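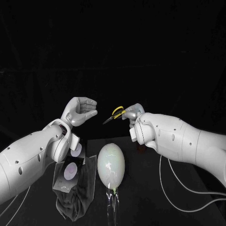 Loss of Small Survey Drones over Occupied Buildings: Causes and Reporting

Project report, Group 2
Gifty Asamoah, Dong-hyun Moon, Roxana Villca
Supervisor: Decha Somboon
Submitted 13 January 2025

1. Background

Small multirotor drones are now used for gutter, chimney and flat roof inspection in place of scaffolding. Most flights are short and end without trouble. When an aircraft is lost, the record is often thin: a line in the operator's log and an insurance form. The group looked at what those logs contain and whether they are good enough to show why an aircraft came down.

2. Data

The Kenier operator group gave us its flight log for the Ellgate district. It holds 3468 flights, all by aircraft with four rotors and all below 200 feet. Entries were typed by the pilots. We removed test flights before starting, so the figure above covers paid survey work only.

An event was counted if the aircraft touched a roof, wall, tree or the ground when the pilot did not intend it to. Hard landings on the marked pad were left out. This gave 38 events.

3. Method

Each event was read separately by two members of the group and given one main cause: loss of link, battery, compass or position error, wind, pilot input, or unknown. Where the two readings differed, the third member decided. We did not interview pilots. The telemetry files were requested in October, but only part of the set could be opened - the older files were saved by a version of the Prarano ground software that the current version does not read.

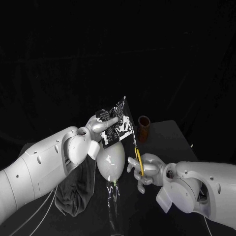 For those older events the typed entry was the only source, and the cause was marked unknown unless the pilot had written down a battery voltage or a warning message. This rule is strict. It moved several likely battery events into the unknown group.

4. Results

Compass or position error was the most common known cause. Most of these events took place close to metal roofing or rooftop air handling units, during takeoff from the roof itself. Wind was named often in the typed entries, but where telemetry could be read it did not always agree. Loss of link was rare.

5. Limits

The log covers one operator group and one district. Wind speed was taken from the Ban weather station, which stands on open ground and may not match conditions between buildings. Yoon-hee Jang checked the unit conversions and found an error in our first altitude table, corrected in this version.

6. Suggested changes to the log form

Add a field for takeoff surface. Add battery voltage at takeoff and at the time of the event. Store the telemetry file in an open format with the entry number in the file name.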